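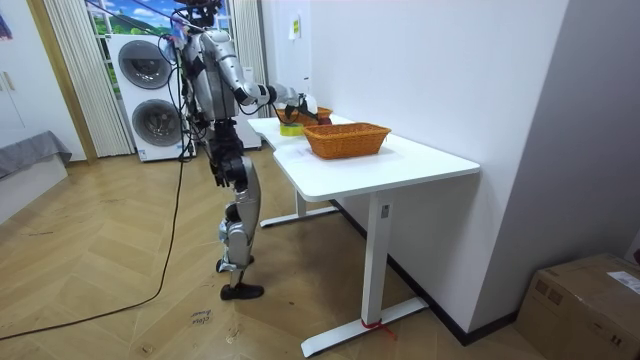 Chapter 6
Planning and Budgeting for Robotic Equipment

Learning objectives

After studying this chapter, you should be able to:
explain the difference between purchase price and total cost of ownership;
prepare a written statement of need before contacting a supplier;
identify the site costs that most often fall outside a supplier's quote;
compare purchase, lease and service contracts on an equal basis;
draw up an acceptance plan that protects the buyer.

Key terms: acceptance test, contingency, duty cycle, end effector, residual value, site survey, statement of need, total cost of ownership

Opening case: The Swai Residence Program

Swai is a housing operator that runs serviced apartments for long-stay tenants. Its operations manager, Esther Magesa, was asked by the board to prepare a budget for a trial of robots in household tasks: moving small items between baskets, clearing desks and carrying linens to the laundry area. The board wanted one figure on one page by the end of January.

Magesa obtained two quotes. The first came from Gristier, which offered a humanoid robot for outright sale with one year of support. The second came from Lultari, which offered a wheeled base with a single arm under a monthly service contract. The Gristier quote was the higher of the two, and several board members took this as settling the matter. Magesa did not present either quote to the board in the form in which she received it. She asked Vasco Pacheco, a facilities engineer, to visit the apartments and list everything that would have to be bought, moved, repaired or insured before either machine could begin work.

His list ran to four pages. It covered electrical circuits, floor surfaces, the clear width of doorways, the height of desks and shelves, storage for spare parts, and the hours of staff time needed to supervise each session. Neither supplier had priced any of these items. When they were added, the difference between the two options narrowed, and the question before the board changed. It was no longer which machine cost less, but how much useful work the program could expect for the full amount spent.

We will return to the Swai case at several points in this chapter, and the complete budget is given in the worksheet at the end.

6.1 Why Equipment Budgets Fail

An equipment budget is a forecast. Like any forecast, it can be wrong in its figures or wrong in its scope. Errors in the figures are usually small and are found early, when the first invoices arrive. Errors of scope are more serious. A budget that leaves out a whole class of expense, such as staff training or floor repair, may appear accurate for months before the shortfall is noticed.

Robotic equipment is especially open to errors of scope. A dishwasher or a copier is sold ready for use, and the buyer can see most of what is needed to run it. A robot is usually one part of a larger arrangement. The arm or body is purchased from one firm, the end effector may come from a second, and the software license may be billed separately and renewed each year. The room itself is also part of the arrangement. A machine that walks places demands on the floor that a machine bolted to a bench does not. A machine that draws power or exchanges data through a cable needs a planned route for that cable, clear of the places where people walk and where the machine must turn.

The planner should therefore begin with the work and the place, and come to the machine afterward. In practice the order is often reversed. A manager sees a demonstration, requests a quote, and then looks for tasks that would justify the expense.

6.2 The Statement of Need

A statement of need is a short document, seldom longer than two pages, that sets out what the equipment must do. It is written before any supplier is contacted and does not mention a brand or model. A sound statement answers the following questions.

What objects will be handled, and what are the largest, smallest, heaviest and softest among them?
Where do the objects start, and where must they finish?
How many hours each day will the equipment be expected to work?
Who will be in the room while it is working?
What happens to the work if the equipment is out of service for a week?

The final question is often left blank. It should not be, as the answer determines how much the organization ought to pay for support. Where staff can easily take over by hand, a basic support plan may be enough. Where they cannot, the budget should include a spare unit or a guaranteed response time.

In the Swai case, the first draft of the statement asked for a robot able to "help with household chores." Gangadharan Gowda, who reviewed the draft for the finance office, returned it with a request that each chore be named, along with the furniture and containers involved. The second draft listed 12 tasks. After discussion, six were kept for the trial and the rest were set aside - some because they required reaching into appliances, others because they came up too rarely to be worth measuring.

6.3 Direct and Indirect Costs

Direct costs are those that appear on a supplier's quote: the machine, its hands or grippers, batteries, chargers, software, delivery and installation. Indirect costs are borne by the buyer and include site preparation, insurance, training, supervision, cleaning and disposal. Both belong in the budget, and both should be entered for every year in which the equipment will be kept.

Supervision deserves particular care. During a trial, a trained person is commonly assigned to the machine whenever it is running, and that person's wages may exceed every other yearly expense. Planners who assume that supervision will end after the first few months should state this assumption in writing and show a second version of the budget in which it does not end.

Before reading further, draw up a statement of need for one task in a building you know well. You will use it in Section 6.4, where the site survey is introduced.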